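Folding hoodies and quarter-zips so they stay folded
Laundry & Closets > Folding

pelletier_road
Posted August 2018

OK folding people, I need help. I have a drawer that holds six sweatshirts if I'm good and jams at four if I'm not. T-shirts are no problem, I file those. It's the thick fleece ones that beat me every time. I get the sleeves in, I turn around for the next one and the whole thing has puffed back up like bread dough. I spread a gray one out on the table last night to figure out where I'm going wrong and I think it's the top end, it just will not lie down!

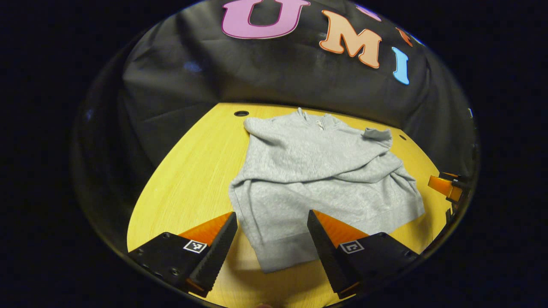 Gray fleece, one sleeve folded over, top still in a heap

Do you fold the hood in first or last? My sister says last and she is very sure of herself.

Lostum
Your sister is right. Sleeves across, sides in, roll up from the waistband, then pull the hood over the roll like a sock. Holds forever. I did a whole suitcase that way in July and not one came undone.

RhondaPenner
Going to disagree with Lostum. The hood-over-the-roll thing is fine for a suitcase but it stretches the neckline if it sits like that all winter. I lay the hood flat down over the back, then sleeves, then thirds. Also, zip it up first. An open zipper makes the collar wander off to one side and then your folds are crooked before you start.

Lostum
I've rolled mine since 2000, Rhonda, and my necklines are fine.

flotent24
Hang them. Done.

RhondaPenner
Hanging gives you shoulder bumps in heavy fleece. No thank you.

pelletier_road
No closet space anyway, flotent, or I would. So I tried it both ways this morning (coffee first). The roll is tight, I'll give Lostum that, but it's fat and my drawer is shallow. Rhonda's way came out flatter. The other thing I've been doing wrong is starting before the body is smooth. I was folding the wrinkles in. 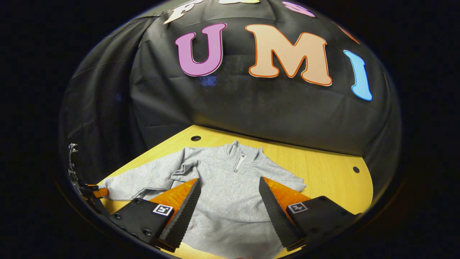

Now I get the sleeves straight and run my hands from the middle out to the sides before anything gets folded, and it takes maybe ten extra seconds. Quarter-zips are easier than hoodies, by the way, the only fussy part is a collar that wants to stand up. I press it down with my palm and fold fast.

proka
Do you use a board? I cut one out of a cereal box and every sweatshirt comes out the same width. My husband can even do it.

pelletier_road
Ooh, no, but I have a cereal box. What width?

proka
Measure your drawer and go a bit under half, so two stacks fit side by side.

Lostum
Or roll them and skip the arts and crafts.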